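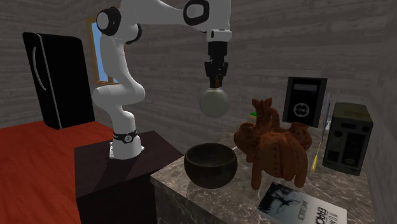 Veronica Costache llegó a Căpraru en el autobús de la tarde, con una mochila y la llave del candado. El conductor la dejó en el cruce y siguió hacia el pantano. Desde allí se veían las colmenas de su madre, puestas en fila al pie de la ladera, pintadas de azul claro.

Eran 13. Su madre las había numerado con esmalte de uñas y se había saltado el siete, así que la última llevaba el catorce. Veronica había preguntado una vez por el siete y su madre le contestó que esa la tenía en otro sitio.

La casa olía a cerrado. Abrió las ventanas, puso agua a hervir y buscó el cuaderno donde estaban las cuentas de la miel. Lo encontró en el cajón de los manteles. Las páginas del principio eran todas números. Después aparecían también frases: «Hoy, viento del sur», «La cuatro está enfadada», «Llamar a Vero».

Leyó esta última varias veces. No tenía fecha.

El comprador vino a la mañana siguiente en una furgoneta con el nombre de Bimov en la puerta. Se llamaba Farhad Bahrami y llevaba el traje blanco doblado bajo el brazo. Le dio la mano y preguntó si quería estar presente.

«Me picaron mucho de niña», dijo ella.

«Entonces quédese junto al nogal.»

Se quedó junto al nogal. Él fue abriendo las colmenas sin prisa, sacaba un cuadro, lo miraba a contraluz y volvía a meterlo. En la cuatro se detuvo más. Luego se acercó con el velo levantado.

«Esta tiene la reina vieja. Puede que no pase el invierno.»

«¿Y eso baja el precio?»

«Debería. Pero le pago lo mismo.»
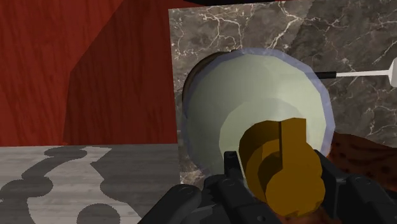 Stetness · Núm. 18 · pág. 42

Comieron en la cocina, porque Farhad tenía que esperar a que anocheciera para cerrar las piqueras y cargar. Había pan, tomates y un queso que él había traído. Veronica sacó un tarro de miel del verano anterior y lo dejó en medio de la mesa.

«Su madre me vendió mi primer enjambre», dijo él. «Me cobró 200 y me devolvió la mitad cuando se me murió.»

«No me lo contó.»

«Me dijo que lo había regado demasiado. Yo no sabía que un enjambre se pudiera regar. Todavía no sé qué quería decir.»

Veronica se rio. Era la clase de cosa que su madre decía por teléfono y que ella escuchaba mientras hacía otra cosa: la lavadora, un correo, la lista de la compra. Le preguntó por la número siete.

Farhad untó el pan hasta el borde antes de responder.

«Está arriba, pasado el arroyo. La llevó ella sola en una carretilla. Decía que allí había tomillo y que quería una miel para casa, sin mezclar. ¿No la ha visto?»

«No sabía que existiera.»

Subieron a las seis. El sendero estaba comido por las zarzas y Farhad iba delante apartándolas con una vara. Después del arroyo el terreno se abría en un bancal pequeño, con un muro de piedra que lo protegía del norte. La colmena estaba pegada al muro, sin pintar. El siete se leía en un costado, en esmalte rojo.

Las abejas entraban y salían. Farhad puso el oído contra la madera y asintió.

«Fuerte», dijo. «Esta no la ha mirado nadie desde la primavera y está fuerte.»

Veronica se había quedado en el borde del bancal. Dio unos pasos, después otros, y se sentó en una piedra desde la que se veía la casa, con las ventanas todavía abiertas. Una abeja se le posó en la manga y ella no movió el brazo.

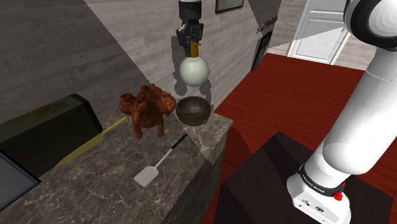 *Encimera de mármol gris y pared de tablas.*

Bajaron casi a oscuras. Farhad cargó las colmenas una a una, las sujetó con correas y comprobó cada correa con el pie. Después contó los billetes sobre el capó y se los entregó en un sobre.

«La de arriba no entra», dijo ella.

«Ya me lo figuraba.»

«No sé cuidarla.»

Él cerró el portón y buscó algo en la guantera — un velo viejo, remendado con hilo verde — y se lo tendió.

«En septiembre vuelvo por aquí. No la abra antes. Y no la riegue.»

La furgoneta se fue despacio por el camino. Veronica entró, cogió el cuaderno y buscó la primera página en blanco. Escribió «La siete, bien» y debajo, después de pensarlo, «Viento flojo». Luego cerró las ventanas y subió a hacer la cama.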